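Ticket 302 — Arm pauses at random during table reset, then resumes by itself
Cell: Plurna bench, kitchen set
Priority: was Low, now Medium, was Low again for an hour
Status: Closed, with conditions

Wednesday, first entry. Operator reports that the arm stops mid-move, waits, and carries on as though it had just remembered something. No fault code. Operator's workaround is to "give it a second." I have asked that we stop giving it a second until we know what it wants.

Second entry. Pulled the controller log. 38 pauses in the last 3,000 cycles, all of them flagged as protective stops and all of them cleared automatically. Our own cell rules say a protective stop is cleared by a person, standing outside the line, who has looked at the table first. Somebody set auto-resume to ON during the Ullitz demo and it has been ON ever since. The change sheet for that week is blank, apart from a coffee ring.

Third entry. Auto-resume OFF. The pauses are now proper stops and everybody is annoyed, so the rule is working. Moving on to the cause.

Checked the speed limit, the force limit and the payload setting. Payload was still the value for the old Carbone gripper. The arm was working out its forces for a hand it no longer has, and tripping whenever the sums came out odd. Entered the correct value from the gripper sheet and had a second person read it back, per section 4, which I wrote and had to look up.
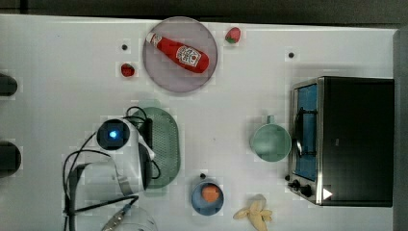
Fourth entry. Still getting a stop now and then, always on a wrist turn. Suspect cable drag. The rule on cables is one line long: no loop may be able to catch on anything the arm works near. It doesn't say "unless it's been fine so far." Ran the wrist through its full range at reduced speed with a hand on the stop button. At one end of the turn the loop pulls tight, and the force reading jumps. Re-dressed the cables with more slack at the wrist and less everywhere else.

Fifth entry. Ran up to 10 resets at a time at reduced speed, then the same at normal speed. No stops. Left it going through lunch with the operator present, as required, eating outside the line, also as required.

Conditions for closing:
Auto-resume stays OFF and is now behind the supervisor password. The password is no longer on the monitor.
Payload gets checked at every gripper change, signed by two people.
Cable check goes on the start-of-shift list, full wrist range, before anything is put on the table.
Change sheet to be filled in with words.

Reopen if it pauses again — and please write down what it was doing at the time. "Nothing" isn't a move.

Related tickets
Elport cell: stop button label fell off, replaced with tape
Plurna bench: floor line repainted, arm reach now inside it
Ullitz demo: settings not restored afterward
Carbone gripper: returned to stores without its sheet
Request: larger change sheet (declined)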